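Resoling the Vesovel Touring Boots, Part 2

Sat 6 August

The left boot is back from the shop and the right one follows when the second toe lug arrives. I wrote in the spring that I would have both done before the end of summer, so this is a progress note for the few people who asked.

To recap, the boots are four seasons old. The shells are fine. The cuffs pivot without play, the buckles all hold, and the walk mode still locks with a proper click. The rubber is the problem. Most of my approaches start on a gravel road below the snow line, and gravel takes the edges off a touring sole faster than anything else I do. By last season the heel lugs were flush with the midsole on the outer side, and the boot rocked slightly in an alpine binding with a fixed toe height.

Vesovel sells the sole as a kit: a toe block, a heel block and the screws. On my model the blocks are also glued, which the parts page does not mention. A heat gun on its low setting softens the adhesive enough to get a putty knife under the rear edge of the heel block. I stopped every minute or so and put a hand inside the shell. If it was warm in there, I waited. The plastic around the tech fitting is thin, and a warped toe would write off the boot.

Old glue came off with a plastic scraper and then coarse sandpaper. Solvent is faster, but I have seen it cloud this kind of shell and I did not want to test it on a pair I plan to keep. The new heel block needed a little filing along the inside edge before it sat flat. I left it clamped overnight with two bar clamps and a strip of old skin under the jaws.

The toe I handed to Usuga, the repair shop I use for edges and bases. The front screws go in close to the insert, and Wilmer Ñahui there has a jig for keeping them square. He also checked the sole height against a binding gauge and took a hair off the heel.

Weight went up, as expected. The finished boot with liner and footbed is 1,251 grams on my kitchen scale. I did not weigh it before I started, so I can't give the difference. 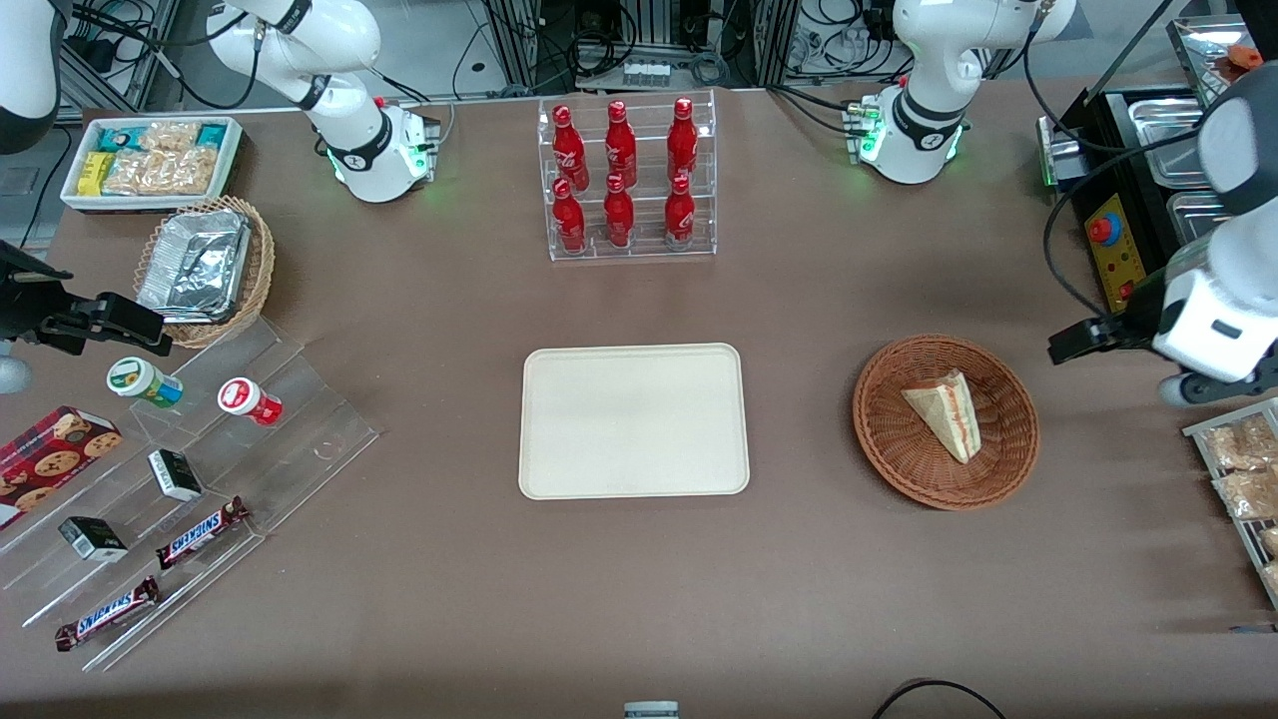
Fidelina Paucar wrote to say that she gave up on glue after her second pair and now runs screws alone, with thread locker, checking them at the start of each month. Her reasoning is that a loose screw gives some warning and a failed bond doesn't. I can see the case for it on a boot with metal inserts. Mine go straight into plastic, and I would expect the holes to wear before the rubber does.

The right boot gets the same treatment, except that I will mark the old block's position with tape before heating it. I skipped that on the left and lost an evening to lining things up by eye. I also want to try the Rekita liners in both shells before October — the stock ones have packed out at the ankle, and a new sole won't fix heel lift.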